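# Find the grasp moment in handheld gripper recordings (without labeling every clip)

If you collect demos with a handheld gripper, you already know the tedious part: somebody has to sit down and mark when the fingers close on the object and when they let go. I did this by hand for my first batch and swore I'd never do it again. Then Magdy Saber showed me a trick that uses nothing except the jaw opening signal, and I've been happily telling everyone about it since!

This page walks through our version. You need recordings with video and a jaw width value per frame, plus Python with NumPy. No training and no GPU.

## What you'll end up with

For each clip, a small table with three columns: `close_start`, `hold_start`, `release`. Those are frame numbers. We feed them to the policy code so it can weight the frames near contact more heavily, but they're just as handy for trimming clips or for finding the bad ones.

## Step 1: Smooth the width signal

Raw width is jittery, mostly because human hands are. A median filter works better here than a moving average, since it keeps the sharp edge where the fingers start to close.

```python
import numpy as np

def median_smooth(w, k=9):
 pad = k // 2
 p = np.pad(w, pad, mode="edge")
 return np.array([np.median(p[i:i+k]) for i in range(len(w))])
```

Keep `k` odd. If your clips run at 30 frames per second, 9 is a good place to start. Ours do, and I've only changed it once.

## Step 2: Look for plateaus, not thresholds

My first attempt was "the gripper is holding something when the width is below X." It worked on blocks and fell apart in real rooms. A thick object stops the fingers early, a thin one lets them go nearly shut, and soft things drift somewhere in between.

What you want is the *plateau*: a stretch where the width has dropped from its open value and then stays flat. The actual number doesn't matter.

```python
def find_hold(w, flat=0.4, min_len=15):
 speed = np.abs(np.gradient(w))
 open_w = np.percentile(w, 95)
 ok = (speed < flat) & (w < open_w * 0.9)
 best, start = (0, 0), None
 for i, v in enumerate(np.append(ok, False)):
 if v and start is None:
 start = i
 elif not v and start is not None:
 if i - start > best[1] - best[0]:
 best = (start, i)
 start = None
 return best if best[1] - best[0] >= min_len else None
```

The width is in millimeters, so `flat` is millimeters per frame. The function returns the longest plateau, with the second number being the first frame after it. For `close_start`, walk backward from the hold until the speed drops under `flat` again.

## Step 3: Check the hard clips by eye

Pull one frame from the middle of each detected hold and page through them. It's quick, and it's the most fun part of the whole job — you get a little tour of everybody's desk.
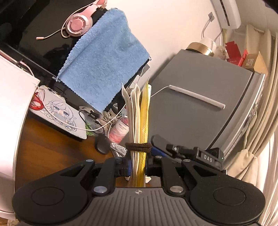
*Mid-hold check frame: papers and envelopes bound with a hair tie, held upright between the inner fingers.*

I love frames like this one for testing. A paper bundle has some give, so the plateau can sag a bit as the operator squeezes, and a strict `flat` value will chop one hold into two. The desk behind it is also full of cables, which would be a headache for any method that tries to spot contact from pixels. The width signal doesn't care about the desk at all.

While you page through, ask yourself two things. Is the object between the fingers? Is it the object the clip is supposed to be about? Anything that fails goes in a `recheck` folder.

## Step 4: Tune on the failures only

Please don't tune on the whole set. Shaimaa Ghoneim hand-marked 100 clips for us, and the default settings put the hold start within four frames of her mark on most of them. The misses fell into two piles:

- **Split holds.** Raise `flat` a little, or merge plateaus with a short gap between them. I prefer merging — raising `flat` makes the start frame sloppy.
- **Very short holds.** Quick pick-and-drop moves never reach `min_len`. Lower it to 8 and expect a few false hits where the operator paused with the jaws half closed.

Merging is a few lines if you collect all the plateaus in a list first, and Othmane Berrada's version also compares the mean width on both sides of the gap. If the two differ a lot, it's probably a regrasp and should stay split. Great idea, and I copied it right away.

## Does it help the policy?

We think so! On our last set of 146 clips, training with the contact frames weighted up gave us visibly cleaner approaches, with fewer cases of the arm closing early next to the object. Valdemar Mikkelsen is repeating the comparison with more random seeds, and I'll add his numbers in November. Until then, treat this as a good sign and nothing stronger.

## Known gaps

Clips with two grasps need the full plateau list, because `find_hold` only returns the longest one. Clips that start with the object already in the jaws confuse the `open_w` estimate, so pass in your gripper's known open width instead. And if the width stream lags the video, fix that offset before you do anything else here.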